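17 July 2020

Up at half five again, which would be fine if I'd gone to bed at a sensible hour. I didn't. I was on the phone to my sister until gone midnight about whether we're doing the coast path this year or leaving it till next, and we got nowhere, except that now she wants to start from Relambridge and walk it backwards (her word, she means east to west). I said the wind would be in our faces all the way. She said good, it'll wake us up.

Anyway! The garden. I went out with my tea before the heat got going and the beans have gone completely mad. I picked a whole colander full and there were more when I looked from the other side, there always are. The courgettes are sulking, two of them rotted at the tip, and I've decided to blame the watering and not the plant. The Meireles tomatoes are the real story though. I only bought the seed for the picture on the packet, and now they're up past my shoulder and covered in fat green fruit. Not one has turned. I've started talking to them.

Weighed the first lot of gooseberries on the kitchen scales and got 949 grams, which annoyed me so much I went back out in my slippers for a few more to make the kilo. Scratched to bits. Jam tomorrow, if I can find lids that fit the jars.

The bus into Trelholm was almost empty, just me and a man with a cello case taking up a seat of its own, and it was odd having to remember the mask, I got halfway down the lane and had to turn back for it. The market's on again but spread right out, with arrows chalked on the ground that half the people follow and half don't. Bought cherries, a loaf, and a tray of lavender plugs I have no room for. Paid 87 pence for a single peach and ate it leaning over the wall by the river with juice running down to my elbow. Worth every penny.

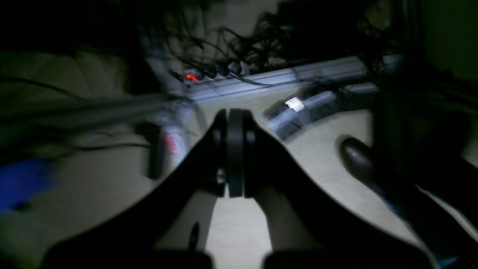
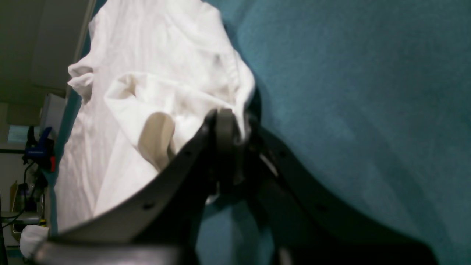
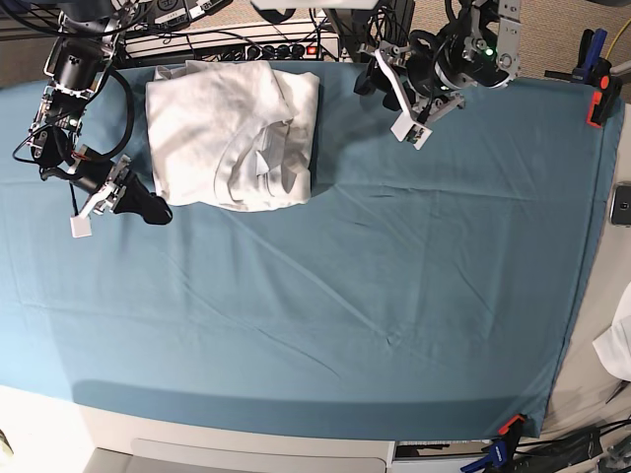

Evening

Too hot to cook, so it was bread and cheese and the cherries on the back step. The swifts were out, screaming round the chimneys, and I sat there much longer than I meant to. I do love this bit of the day, when the bricks are still warm and next door's radio is on low and you can't quite make out the words.

Did an hour on the jigsaw after that. It's the view of Tillititz I got for my birthday in December and put away for a rainy week, and then when the rainy week came in spring I did the whole of the church and the bridge in two days and got stuck on the sky. It's all sky now. There must be about 400 pieces of it left and every one is the same blue. I got four in and found one under the rug, so I'm calling that five.

Then I read a bit. Page 274 and I still can't tell the two brothers apart, I keep having to flick back to see which one went to sea. I think it's the younger one. If it turns out to be the older one then the whole business with the letter makes no sense and I'll have to start again, and I'm not going to, I'll just carry on and be confused.

My sister rang back at nine. She's looked at the trains and she's found a room over a pub for the first two nights, with a bath, and she's gone all soft and persuasive about it. I said I'd think. I've got my boots out from under the stairs all the same, and the left one needs a new lace, and there was a very old toffee in the right.

Windows all open tonight. Must remember the lids.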